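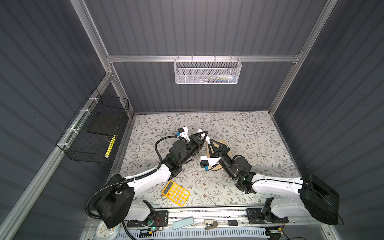 Figure 3. Two-arm cell with both grippers at the center of the table. Storage baskets are on the rear and left walls.

3 Preparing the cell and handing over work

This section applies to the Carex two-arm cell as installed at the Drengate packing site. It covers the start of a shift and the division of tasks between the cell and the bench operator. For wiring and first power-up, see the Prinitz installation sheet.

3.1 What changes for the bench operator

Before the cell was installed, one operator sorted small office goods by hand for the full shift. The cell now does the picking and placing. The operator loads the table, clears rejected items and decides what the arms may handle. Operators who move to this role need the 14-hour Llanos course and a sign-off from the site lead, Csenge Gulyás.

The operator remains in charge of the cell at all times. A hold placed by an operator may be released only by that operator or by the site lead.

3.2 Start of shift

1. Check the hold log. If a hold is open, do not continue.
2. Confirm that the main switch is off and locked.
3. Inspect the table cover. Smooth any folds and replace the cover if it is torn.
4. Check that the baskets on the back rail and the left rail are secure. Replace any loose or cracked zip tie on the left basket.
5. Inspect the linear rail along the front edge. Nothing may rest on the rail or against a carriage.
6. Follow the corrugated conduit on the left arm from the base to the wrist. It must not be pinched at the elbow.
7. Remove the lock, switch on and wait for the ready message on the panel.
8. Run program 138 (slow range check) with the table clear of goods.

CAUTION: The arms can meet at the center of the table. Do not reach between the grippers while the main switch is on, even if both arms are still.

3.3 Loading the table

1. Press Hold and wait until the panel reads HELD.
2. Turn the main switch off and lock it.
3. Place goods on the table surface, between the arms. Flat goods such as calculators and pieces of cardboard may lie at any angle.
4. Leave a hand's width between items.
5. Remove the lock, switch on and wait for the ready message.
6. Step back from the front edge and press Resume.

Note: Items in front of the rail are outside the pick area. The arms will not collect them.

3.4 Rejected items

If a gripper fails to pick an item after 3 attempts, the cell skips the item and shows code 900. The code is not a fault and does not count against the operator's output. Repeat steps 1 and 2 of section 3.3, remove the item and enter it on the reject sheet. Restart as in steps 5 and 6.

Do not push an item toward a gripper to help it along. Items that are rejected on two shifts in a row go back to manual sorting until the September program review.

3.5 Shift handover

1. Press Hold, switch off and lock.
2. Enter open rejects and any change to the table layout in the log.
3. Hand the key to the next operator in person. If no operator is present, return it to the site lead.

Output targets for the bench are set per cell. Time spent on hold is recorded separately and is left out of the target.

Section revised July 3, 2024.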